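Research notebook, screening desk
06/11/2024

Continuing the work on the cash conversion screen. The question is still the same one as in July: if we keep only companies whose operating cash follows their reported profit, do we lose too many good small companies on the way? Vandana Yadav thinks yes. I was thinking no, but after today I am less sure.

Data. The export from Wondier gave 3,719 company-years after removing banks and insurers. I removed them by the sector field and then looked through the names by eye, as last time two lenders were hidden under "services". This time I found one more, a gold loan business, and took it out by hand. It is written in the exclusions sheet with my initials. Please do not delete rows from the export itself, only mark them in the sheet. Otherwise the next person cannot see what was removed.

The rule as it is now: operating cash flow divided by operating profit, summed over 3 years, must be above the cut-off. I sum first and divide after. Ankit Sandhu was taking the ratio for each year and then the average, and this explains why our lists did not agree. With his method a single year with very small profit makes a huge ratio and the company passes, even if the other years are bad. Kandpal is the clear case. It passes in his list and fails in mine, and when I read the accounts I would not want to hold it. We agreed on the phone to use the sum. He will correct his file.

Second problem is the size floor. We had set it at 900 crore of market value, but the export takes the value on the day of download and not the value at the start of each period. So a company that was small then and became large is inside our test, and one that was large and became small is outside. It makes the result look better than it should be. I am a little ashamed that we did not see this in July, as all of us know this mistake from the books. Wondier has a historical value field, but it is empty for many older rows. I have written to their support and asked if it can be filled. No answer until evening.

Fikus: here the cash flow looks very poor for the latest year, but most of it is inventory. They write in the annual report that they bought raw material early, before a price rise. I do not like to make exceptions for one company, then everybody will bring his own favourite. But I note it, it is a fair example of what Vandana is worried about — a healthy business which the screen throws away in one bad moment of its cycle. The sum helps here a bit, not fully. Fikus fails by a small distance.

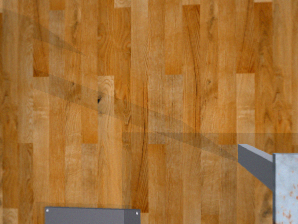
Render: plank floor from above, grey panel and pale blue-grey slab at the bottom.

Lerkelov is the opposite. The ratio is very good, and I did not believe it. In the notes one finds that they sell their receivables to a finance company before the year closes, so the cash comes in early and the balance sheet looks clean. Legal, and disclosed, but our screen cannot see it. Ankit suggests to add back the sold receivables where the note gives the amount. I tried for Lerkelov by hand and it drops below the cut-off. To do it for the whole list is too much reading, so for now I propose a manual check only for the top 10 names of the final list.

Costs are not in the test yet. For the smaller names the difference between buying and selling price will eat a part of the return, and I would rather put a number that is too high than too low. Vandana has the table from the old liquidity study and will send it. Until the costs are inside, please nobody quotes the returns from the shared sheet to clients, also not "only as an indication".

One small thing about the sheet: the column called "CFO adj" is not adjusted. It is a copy of the raw column with a different name, I checked row by row. I have renamed it "CFO raw copy" and left it in its place, so that the formulas do not break.

To do:
Run the screen again with sum method, once Ankit's file is corrected.
Write again to Wondier support if there is no reply about the historical values.
Ask Vandana for the cost table.
Read the receivables note of Kandpal as well, I only read the cash flow statement.
Decide the cut-off before looking at the new returns, and write it here first.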